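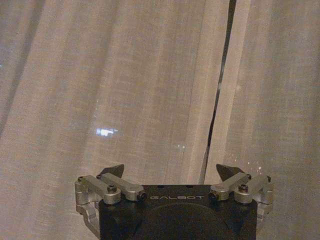 Why can you see light through some curtains, but not through others?

Get close to a thin curtain and look at the cloth. It is made of threads going up and down, and more threads going across. Between them are tiny holes. Light is not proud. It will squeeze through any hole it can find.

Cloth this thin is called sheer. Where it hangs flat, light gets through one layer and looks pale. Where it folds, light has to get through two or three layers, and some of it gives up. So you get stripes – light, dark, light, dark – from cloth that is all one color.

Thick curtains have threads packed so tightly that light mostly stays out. Grown-ups like these at bedtime. Your opinion may differ.

Try it yourself! Hold one tissue up to a lamp that's switched on. Now fold it in half, and in half again. How many folds before the light is gone? Amerley Annan, age nine, wrote to say she used 103 tissues. Her dad wrote too. His letter was shorter.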